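Stedmont honey bread

Stedmont honey bread is a soft, dark loaf from the hill town of Stedmont, full of rye, orange peel and a really generous amount of honey. It is kneaded and shaped on a bare wooden board.
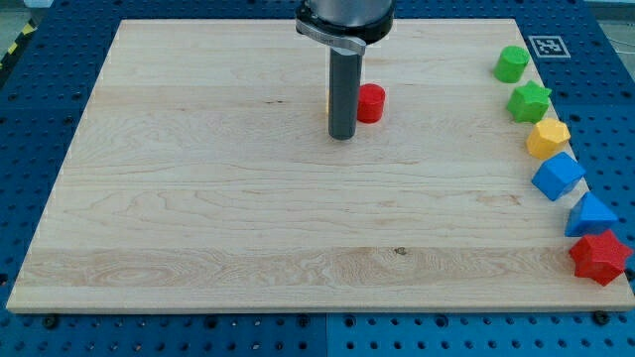 Ingredients and baking

A classic loaf takes 400 grams of rye flour, 4 spoonfuls of honey, sour milk and a pinch of clove. It bakes for 90 minutes in a low oven, which gives it a wonderfully chewy crust!

Serving

The bread is best the day after baking, sliced thin with salted butter. In nearby Brukine, bakers add walnuts and toast it for breakfast, a delicious change from the plain loaf. Both kinds are sold at the Thursday market in Stedmont.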